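本网站使用 Cookie 以改善浏览体验。继续浏览即表示您同意我们的 Cookie 政策。 [接受] [设置]

9月 记录人:邵一禾

染色间笔记:红色掉色,续

上午把上次剩下的Jelta棉布试样又洗了一轮。水温42度,中性洗涤剂,浴比没变。第一缸排出来的水还是明显发粉,第二缸淡一些,白色贴衬布边缘仍有沾色。干摩擦比湿摩擦好得多,和上个月的结果一致。

固色剂换成Stisteck那一款,用量2克每升,浸20分钟后直接脱水,没有过清水。说明书写的是要过一遍,下次照做,两种各留一块对比。编号143的那块布边上缝线松了,重新锁过,数据先不算进去。

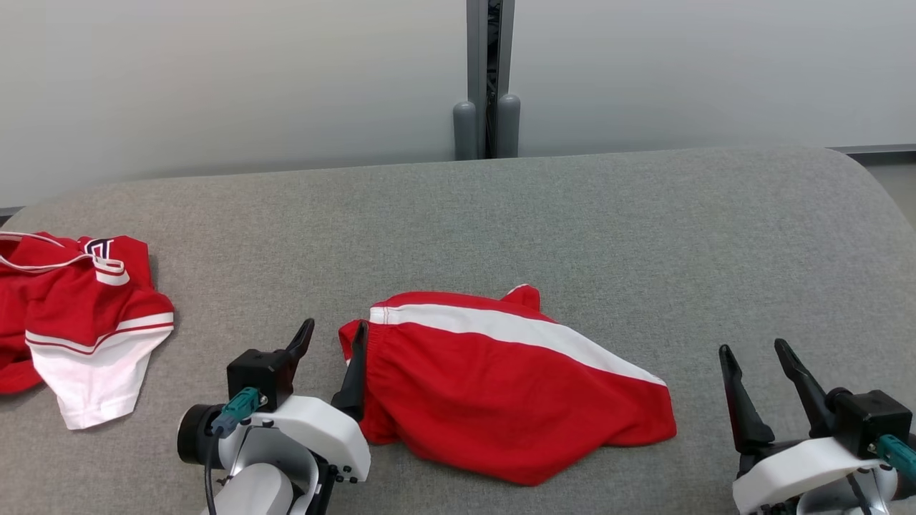

邵一禾

下午试高温皂洗,升到70度保温。升温比预想慢,加热管上有水垢,用柠檬酸煮了一次,煮完正常。皂洗后的红色略微偏暗,灯箱下看偏蓝,自然光下不明显。Kamolrat那边要的是偏暖的大红,这个色光估计通不过,可能要在配方里补一点黄。

红白拼色的成衣比单色麻烦,白色部分一沾上就很难退。暂定的做法是裁片先皂洗再缝合,工时会多出来,Plomer的报价单要跟着改。

待办:
补买贴衬布,多纤维的也快用完了。
灰卡有一张角上脏了,换新的。
烘箱的门封条漏气,已报修,还没回音。
试样袋上写洗涤次数,不要只写编号,这次找143的原始记录翻了半天。

固色后的几块挂在通风处阴干,明早量色差。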